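The day the left finger quit closing

5/4/19

If you've been reading along you know I have a thing about grippers. The kind you squeeze with your hand, the kind bolted to an arm, I don't care, I want to take them apart. So of course the one time I had a deadline, the one on my bench decided to stop gripping.

It started with a click. Not a loud one! I was running the Jerkarside (my little two-finger arm, bought used off a guy in Cimcombe who swore it had "barely been out of the box") through a pick and place loop with 300 cycles on the counter. Somewhere in there it began clicking on every close. I turned the radio up. Yes, I know.

By 800 cycles the left finger was stopping short. The right one came all the way in, the left one hung back, and whatever was between them got shoved sideways and dropped. The controller was perfectly happy the whole time. The Gounder board I run it from only looks at motor position, and the motor was going exactly where it was told, so the log is just line after line of "grip OK" while stuff rolled off the bench and under the radiator.

Then I did the dumb part. I reached in to pull a stuck piece out with the power still on, the loop hit its next close, and the good finger got me right across the thumbnail. Three days of typing with a bandage. There's a stop button on the bench now, where my left hand can reach it, and I unplug before my fingers go anywhere near the thing. 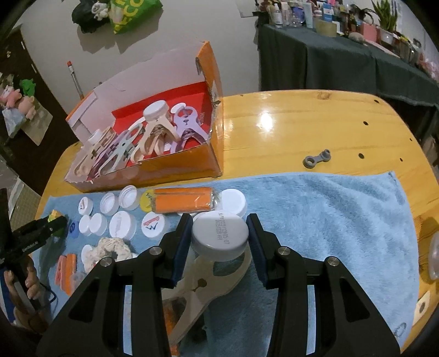
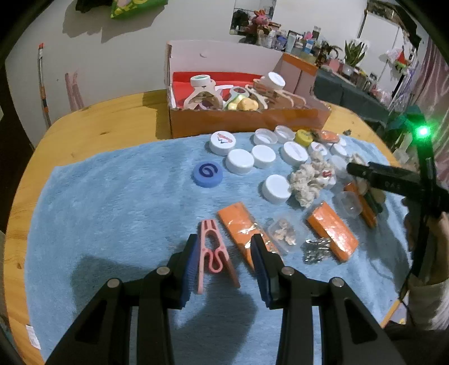
So, the cause. A pivot pin on the left side had backed out of its joint, just enough to let the link tip over and bind against its neighbor. I'd been blaming the motor, then the cable, then my own code (I rewrote a whole chunk of it, which I'd now like back please). What I should've done first is look at the joints. On the black grippers in those pictures you can see the round silver heads of the pivots, two on each side, right out in the open where you can check them with one glance. Mine are tucked behind a cover plate held on with 3 tiny screws, and I'd never once had that plate off. I've decided it's staying off.

The new pin went in with a dab of thread locker on the retaining screw, and then I ran it with bottle caps and clothespins, which are great for this sort of thing, being cheap and awkward in different ways. I also added a check from Drernard's parts page: a little switch behind each pad, so the controller has to feel something before it's allowed to write OK.

It's at 2,000 cycles as of last night with no clicking. The right side has the same pin with the same screw, though, and I haven't swapped that one yet. The part is on backorder until June, so for now I'm giving it a wiggle with the power off before every run and keeping the radio down.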